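3 Varno单元的搭建、标定与日常维护

3.1 安装条件

Varno单元装在Jallureck实验楼底层的一间厨房里。选址时没有为机器人改动橱柜和台面,水槽、龙头和柜门把手都保持原有位置。这样做给安装带来了一些麻烦,尤其是立柱底座与柜门之间的距离。底座靠得太远,手臂伸进水槽时肘部接近伸直,腕部可用的姿态很少;靠得太近,柜门打不开,手臂在低位折叠时上臂外壳会擦到把手。试装期间底座前后挪过多次,最后的位置按右臂能够触及盆底最远一角、同时左侧柜门还能开到直角来确定。柜门开到直角时,门板与立柱护罩之间的间隙很小,检修人员从侧面进出,不从正面跨过底座。

地面铺的是瓷砖,砖缝略低于砖面。底座的调平脚如果正好落在砖缝上,拧紧后几天内会出现轻微下沉,表现为左右两臂的重力补偿残差同时朝一个方向漂移。这个现象起初被当成关节力矩传感器的零点问题处理,换过一次传感器电缆,没有改善。后来Rosario Villa把水平尺放在立柱顶端,早晚各读一次,才把问题定位到后侧的一只调平脚上。处理方法很简单,在四只脚下面各垫一块硬质平板,平板跨过砖缝,边缘与最近的砖缝留出余量。此后调平周期由每周改为每月,期间没有再出现同类漂移。

立柱本身用螺栓固定在底座上,底座内放配重。配重块按编号叠放,拆装时须恢复原有次序,否则底座盖板压不平,盖板与块体之间会在手臂急停时发出敲击声。敲击声不影响定位,但会被夹爪电流信号中的接触检测误认为外部碰撞,因此仍列入检查项目。

3.2 手臂与末端执行器的安装

两条手臂型号相同,左右镜像安装。肩部高度取得较低,手臂由低位向上抬起、越过台面边缘进入作业区。采用低位布置的考虑有两点:其一,头部相机俯视台面时,上臂落在画面两侧,中部留给物体;其二,腕部从前方越过盆沿向下探入,可以避开龙头的出水管。代价是肘部活动空间受柜门限制,手臂下方的一段线缆离地较近,拖地时容易被带到。

末端统一使用Sala夹爪。夹爪本体通过法兰与腕部连接,上部带一块平的安装板,板上留有螺孔,可装腕部相机、补光或测试用的标定靶。安装板的紧固螺钉较短,反复拆装之后螺纹容易磨损,表现为板面可以用手推动。维护规程要求在每次更换板上附件时检查螺纹,手感发涩或者拧到底仍有晃动的,直接更换整块安装板,不使用加长螺钉。曾有一次使用加长螺钉的先例,螺钉末端顶到夹爪外壳内侧,夹爪张开到末段时电流升高,当时误判为丝杠缺油,拆开清洗之后故障依旧,直到取下安装板才恢复正常。

指头为锥形,前端较窄,便于插入盘沿与台面之间的缝隙。指面贴有防滑层。防滑层是本单元消耗最快的零件,餐具洗涤剂会使其边缘翘起,翘起部分先是带走细小的残渣,随后在夹持薄边盘子时造成盘面偏转。我们试过整面更换和只更换前半段两种办法。只更换前半段省料,但新旧两段交界处有高度差,夹持碗沿时碗体会沿交界处转动,因此现行规程一律整面更换。更换时应把左右两指同时换掉;只换一侧会使夹持中心向旧的一侧偏移,手眼标定的结果随之失效。

更换防滑层的步骤如下。先令手臂移动到维护姿态,夹爪位于台面前沿上方、指尖朝向对侧,然后断开夹爪驱动使能,保留手臂的保持力矩。用塑料刮片从指根一侧揭起旧层,不得使用金属刀具。残胶用无尘布蘸清洁剂擦去,等表面干透之后从指尖向指根方向贴新层,贴的时候不拉伸。贴好后夹住一块平整的垫片静置40分钟,取出垫片,检查指面有无气泡。最后恢复驱动使能,做一次全行程开合,核对零位。

3.3 线缆与供电

早期版本的夹爪线缆沿手臂内侧走线,用扎带固定在各关节两侧。内侧走线看上去整齐,但腕部翻转时线缆被夹在手臂与盆沿之间的次数明显偏多。目前改为从夹爪顶部引出,沿手臂外侧向下,在腕部留出一个活动弯,再回到立柱。活动弯的长度需要实际调试:过短时腕部转到极限会拉扯插头,过长时弯曲部分下垂,可能进入水槽或者挂住台面上的餐具。现用的做法是让腕部停在两个极限位置,分别观察插头根部是否受力,再把余量收到刚好不受力的程度,另留一指宽。

左右两臂的弯曲余量并不相同。右臂主要在水槽内工作,腕部经常竖直向下,线缆绕行较长;左臂多在台面上取放餐具,腕部接近水平,线缆可以较快地贴回臂身。维护人员最初按同样长度裁线,结果左臂的余线在低位折叠时垂到肘部以下。现在两根线缆在插头处作不同标记,备件也分开存放。

厨房的墙面插座数量有限,台面后沿放置一只排插,为本单元的外围设备供电。这种布置在水槽附近有明显的风险,规程对此作了几条限制:排插须放在离水槽较远的一端,开关朝上,插头全部插到底;适配器放在台面后部,不得放在盆沿上;任何线缆跨过龙头底座之前须重新固定。实际使用中,线缆后部的整理状态最难保持。外围设备增减频繁,每次临时加线之后很少有人把原有线束拆开重排,数周之后后沿就会积成一团,拔掉其中一根往往带动另外几根。我们在结果部分报告的停机中,有一部分就是由此引起的。

长线从台面侧面垂下的一段同样需要注意。垂线若落在柜门开合的路径上,开门时会被门边压住;若落在手臂的低位折叠区,则可能被上臂外壳钩住。两种情况都不会触发急停,因为线缆受力很小,低于碰撞检测阈值。检查时只能靠目视和手拉。日常点检表中有一项要求操作者沿垂线从上到下捋一遍,确认没有新的压痕。

供电顺序也写入了规程。先接通控制柜,等控制柜自检完成,再接通排插上的外围设备。次序颠倒时,夹爪控制板在总线尚未就绪的情况下上电,会进入保护状态,需要断电重启。这一故障没有声光提示,只能在Kustel日志中看到一条总线超时记录,新操作者常常在此处耗费较多时间。

3.4 手眼标定与台面坐标

标定分为两级。第一级是头部相机与立柱之间的外参,在立柱安装完毕、调平完成之后进行,之后只在相机拆卸或者受到碰撞时重做。第二级是每只夹爪的指尖位置与台面坐标之间的关系,每次更换防滑层、夹爪或安装板后都要复核。

第一级标定使用平板靶,靶放在台面左半部分,那里没有水槽开口,平面条件较好。需要说明的是,不锈钢盆沿略高于台面,标定得到的台面高度不能直接用作盆沿高度。最早的配置文件中只有一个高度值,右臂越过盆沿时净空不足,指尖偶尔会蹭到金属边。后来在配置中把台面、盆沿和盆底分成三个高度,分别测量,越沿动作以盆沿高度为准。

盆底高度的测量较为麻烦。盆底有朝向排水口的坡度,深色阴影又使深度数据缺失较多。我们改用接触法:右臂夹爪闭合,以很低的速度竖直下降,在关节力矩出现台阶时停止,记录指尖高度。测点沿盆底取若干处,拟合成一个斜面。接触法对力矩零点敏感,应在手臂运行预热之后进行。冷机状态下测得的盆底高度普遍偏高,原因在于润滑脂黏度较大,摩擦力矩被计入了接触力矩。

龙头在台面坐标中以一组包络体表示,出水管和手柄各占一部分。出水管可以左右转动,人使用水槽之后位置常有变化,因此包络体不能当作固定障碍写死。现行做法是每次任务开始前由头部相机重新估计出水管朝向,估计失败时按最大转动范围处理,右臂的可达区域随之缩小。镀铬表面的反光会使估计结果跳变,规程要求连续几帧结果一致才予采用。

第二级复核用的是一根定位销。操作者把定位销插在台面固定孔板上,夹爪以既定姿态夹持销头,读取两指的接触先后。两指同时接触为合格;若先后差超过阈值,则在配置中修正夹持中心。左臂的复核一般一次通过,右臂由于工作环境较差,修正次数多于左臂。复核结束后须把孔板取走。孔板颜色与台面相近,遗留在台面上时相机不易发现,曾造成一次盘子放置倾斜。

3.5 作业姿态的选取

本单元的测试任务是把餐具在台面与水槽之间转移,餐具包括平盘、异形盘、碗和碗托。各类餐具对夹爪姿态的要求不同,维护工作中有相当一部分时间用于调整预设姿态,调整的依据主要是现场观察。

平放在台面上的盘子由左臂处理。盘沿离台面很低,指尖须贴着台面从侧面插入,指面与台面之间的夹角越小越好,但夹角过小时夹爪壳体会先碰到台面前沿。预设姿态因此把夹爪放在前沿附近,先降到位,再水平推进。盘子离前沿太远时,需先用指尖外侧把它拨近。轮廓不规则的盘子拨动之后会转动,拨动次数以两次为限,仍未到位则报错等待人工处理。

水槽内的盘子由右臂处理,情况更复杂。盘子平躺在盆底时,锥形指尖难以插入其下方;盘子靠着盆壁竖起时,盘沿朝上,反而容易夹住。竖起的盘子常有一部分被夹爪自身遮挡,头部相机看不到完整轮廓,只能依据露出的弧段推算圆心。弧段太短时推算误差增大,预设的处理方法是让右臂稍微后撤再看一次。后撤动作的幅度经过多次修改,幅度大了会碰到盆沿,幅度小了露不出足够的弧段。

碗和碗托叠放时作为一个整体搬运,从碗托边缘夹持。碗里放有勺子一类器具时,器具的柄会搭在碗沿上并向外伸出,夹爪从柄的一侧接近容易碰到它。规划程序对此没有专门的识别,维护人员在姿态库中给碗类增加了一个由对侧接近的备选姿态,并由操作者在任务开始前选择。这一做法增加了人工介入,但比在识别模块中增加类别更容易维护,现场人员也能自行修改。

图3为右臂进入盆内、左臂停在台面一侧时的头部视角。两只夹爪顶部的安装板、夹爪线缆的走向以及台面后部的供电布置均可由图中看到。此时右侧夹爪的姿态与盆内竖靠的盘子之间存在上面所说的遮挡关系。
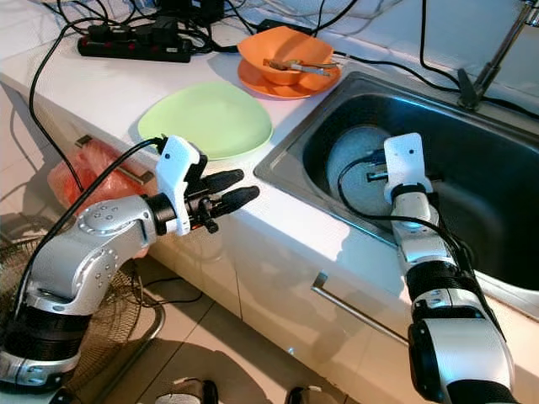

图3 Varno单元头部视角,右侧夹爪位于水槽内,后沿为排插与外围线缆

从图中还可以看出台面两侧空间的差别。水槽占去右半部分,右臂可以停放的位置只有盆口上方;左半部分要同时容纳餐具、左侧夹爪和后部的线缆。任务编排中把左半部分的后沿划为禁入区,左臂不得越过后部线缆所在的位置。禁入区的边界写在配置文件中,但线缆的实际位置会变化,点检时若发现线缆已越过边界,应整理线缆,不应修改边界。

柜门把手上悬挂的袋子和台面前方地面上的物件不在相机的常规检测范围内,而左臂的低位折叠路径离把手很近。规程要求在执行折叠动作之前由操作者确认把手一侧的间隙。折叠动作的速度上限单独设置,低于其他动作。

3.6 日常点检与故障处理

点检分为开机前、运行中和收工后三个部分。开机前检查调平脚、底座盖板、线缆垂段、排插周围台面以及夹爪指面;运行中只检查夹爪电流和腕部温度,由程序自动记录;收工后擦拭夹爪外壳,把两臂收到维护姿态,关闭外围设备,最后关控制柜。

排插周围台面必须保持干燥。操作者在点检时用干布擦过后沿,再用手背触摸线缆外皮。若发现有水,先断开墙面电源,再移动排插,不得带电擦拭。右臂从盆内抬起时允许在盆口上方停留片刻,使附着的水滴回水槽;停留期间腕部保持竖直,线缆弯曲部分不得低于夹爪法兰,以免水沿线缆流向插头。插头处另有一段热缩套管保护,套管开裂即须更换。

夹爪外壳与指根之间的缝隙容易积存残渣,积存较多时夹爪闭合不到位,零位读数偏大。清理用软刷,从指根向外刷,不向缝隙内喷水。清理之后若零位仍然偏大,则拆下指头检查导轨。导轨的润滑脂用量要少,过量的油脂会沿指根渗到防滑层背面,使胶层失效。这一点在安装初期没有引起注意,防滑层更换得很频繁,减少用脂之后情况有所好转。

故障记录统一写入Kustel,由当班操作者填写现象,由维护人员填写原因和处理方法。两栏分开填写,是为了保留最初看到的现象。回顾记录时我们发现,维护人员确定原因之后常常会改写现象描述,使之与原因一致,后来者按描述检索时反而找不到相似的案例。分栏之后,现象一栏不得修改,只能追加。

统计期内共记录任务391次,每次任务从餐具被夹起开始,到餐具在目标位置放稳、夹爪完全张开结束。中途需要人工移动餐具、整理线缆或者重启控制板的,均计为一次中断。中断原因分为末端、线缆与供电、感知、规划和其他五类。分类由Rosario Villa完成,另一名作者对其中80条记录独立复核,有分歧的逐条讨论后确定。分歧主要出现在感知与末端之间:夹持位置偏移既可能来自相机对盘沿的估计,也可能来自防滑层磨损,仅凭日志难以区分。对这类记录,我们以更换防滑层之后同一动作能否成功作为判据,没有做过更换试验的归入其他。

末端类中断集中在防滑层使用的后期。按照现有记录,不必等到夹持失败再更换,指面边缘出现可以用指甲挑起的翘边时就应处理。线缆类中断集中在外围设备变动之后的头几天,与任务数量没有明显关系。供电类中断次数较少,但每次恢复时间较长,最长的一次用去超过3小时,其间先后检查了总线、控制板和夹爪电机,最后发现是后沿一只适配器的插头在整理线缆时被带松,接触时断时续。此后点检表增加了逐个按压插头的项目。

对于重复出现的故障,维护人员采用替换法定位:先交换左右夹爪,再交换线缆,最后交换控制板通道,每次只换一项,换后用同一动作复现。交换夹爪之后必须做第二级复核,否则新的偏差会掩盖原有故障。交换线缆时要注意两根线缆的余量不同,短的一根装到右臂上只能在低速、限幅状态下测试,腕部不得转到极限。测试完毕立即换回,并在记录中写明。

3.7 搭建与维护中的遗留问题

台面后部的供电布置仍未得到满意的解决。较好的办法是把外围设备的电源全部移到立柱内,由一根总线缆供电,台面上不再放置排插。立柱内部的散热条件是目前的主要障碍,几只适配器密闭安装之后,柱内温度会影响肩部驱动器。我们正在试验把适配器装在底座后侧的通风盒内,但底座距地面太近,拖地时可能进水,通风口的朝向还要调整。

线缆外侧走线减少了夹线,也使线缆更容易受到外物刮碰。在腕部加装柔性护套可以改善这一点,护套会增大活动弯的最小半径,右臂在盆内转腕时护套贴到盆壁。现有的几种护套都太硬,暂未采用。

标定方面,出水管朝向的估计仍依赖头部相机的视角。右臂探入水槽时,前臂有时遮住出水管根部,若此时有人转动龙头,系统不会更新包络体。目前的办法是规定人在手臂运动期间不得操作龙头,需要使用时先按暂停键,待两臂静止后再操作,恢复运行前重新估计。

第4节给出的任务结果均在上述安装与维护条件下取得。配置文件、点检表和姿态库在统计期内作过的修改,按修改先后列于附录。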